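Vemholm Open Demonstration

The Vemholm Open Demonstration is a public event on robot handling of household goods, held each year at the Vemholm Institute for Applied Automation. It combines a guided visit to the institute's work cells with a series of picking demonstrations and a short session for questions. Admission is free, but places are assigned by registration. The event was first held as a closed visit for partner firms and was opened to the general public in its third year.

History

The event grew out of a cooperation between the institute and Brestitz, a maker of storage and sorting equipment. Representatives of the firm visited Vemholm each May to review progress on a shared project known as Fuda, which dealt with the picking of mixed objects from open bins. Requests from schools and local employers led the institute to set aside a separate day for outside guests.

The edition of December 21, 2021, was the first to be held in winter. It received 138 registered visitors, admitted in groups to limit crowding in the main hall. A second room, used until then for storage, was cleared for the talks. Later editions have kept this division between hall and lecture room.

Program

The program opens with an introduction to the institute, followed by a walk through the hall. Each group spends 70 minutes on site. Staff members explain how a work cell is laid out, where visitors may stand, and how an arm is stopped by hand. The walk ends at the bin-picking cell, where the main demonstration takes place.

Picking demonstration

In the picking demonstration, an arm fitted with a gripper works above an open bin of everyday items. The task is to select an object, take hold of it, and move it out of the bin without help from an operator. The items differ in shape, surface, and weight, and they are not sorted or aligned beforehand. Clear and shiny goods are included on purpose — they are harder for depth sensors to measure than plain, solid ones.

The cell uses a KUKA arm with two grey bins placed one behind the other and held by bar clamps. Among the goods are a translucent purple cup, a clear plastic package, a garden trowel with a white handle, and a blue round hairbrush. A brush of this type is a common test object, as its bristles and its smooth handle call for different grips.
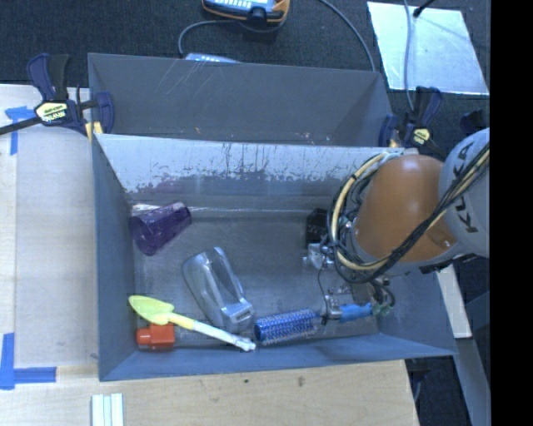
Su planning software

The choice of grip is made by Su, a planning program written at the institute. Su compares possible grips on the objects it has detected, discards those that would bring the arm against a bin wall, and ranks the rest. A screen beside the lecture room entrance shows the ranking to visitors. The version presented in 2021 was the program's eighth release.

Failed grips are counted and shown on the same screen. Staff members do not restart a run after a failure; the program makes another plan and continues.

Visitor access

Visitors remain behind a marked line while the arm is in motion. Children under 7 are admitted to the lecture room but not to the hall. Photography is permitted in both areas, except during maintenance. The hall is accessible by wheelchair from the east entrance, and printed copies of the program are available in large type on request.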